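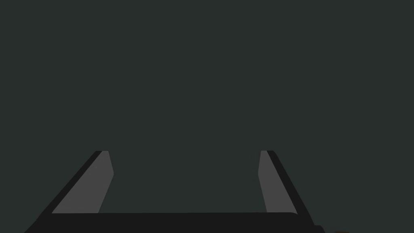 Every few months somebody on this list writes to ask when they can stop doing their own dishes. Last time it was Rhona Carnegie, who has three kids and a sink I would not wish on anyone, and she wanted a straight answer. So I spent most of Sunday with the people at Tudden, a small outfit that trains a two-armed robot in a simulated kitchen before they let anything near a real plate, and I came home with a not very straight answer. Sorry, Rhona!

The first thing I learned is how much of a chore is just holding on. Ifeanyi Ogundipe runs the kitchen tests over there, and he got quite worked up about it (in a nice way). You and I pick up a box and never think about where our fingers go. The arm has to get a finger on each side, square enough that the thing doesn't swing when it lifts, and then it has to put it down without taking out the neighbors. On a counter with a few round things on it, that last part is where the trouble starts.
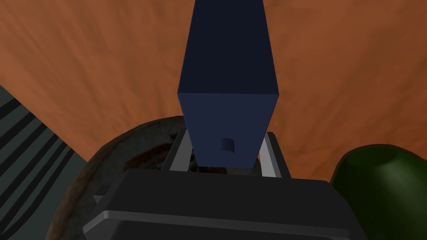 A navy block between the left gripper's fingers, in Tudden's simulated kitchen.

They do the same pick-up over and over with the counter changed a little each time. Ifeanyi says a new task gets 100 tries before he'll even talk about it, and the one I asked about, moving a small item from one end of the counter to the other, came out at 70 good ones. I was impressed. Then I thought about my own kitchen and what the other 31, no, 30 would do to my mother's bowls.

The other surprise was reach. I'd pictured the hard part as the fiddly stuff, and it's partly that, but a counter is deep and a robot has a body that gets in its own way. I know the feeling, I've been short my whole life. Whatever lives at the back by the wall is a different problem from whatever sits at the front.

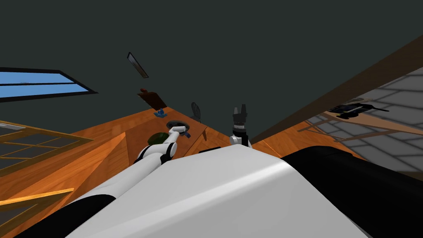 Both arms at the counter, with the whisk and cutting board way over at the back.

As for the sink, Ifeanyi wouldn't give me a year. He thinks clearing a counter comes first, then loading a rack, and he put scrubbing a burnt pan a long way after that. Hauwa Bashir wrote in from the shop-floor side to say the parts-sorting arm at Kesico is still slower than her newest hire, though it does work through lunch. I'd like to hear from more of you who have one at work. Send me the chore and how it's going, and I'll run the best ones in April.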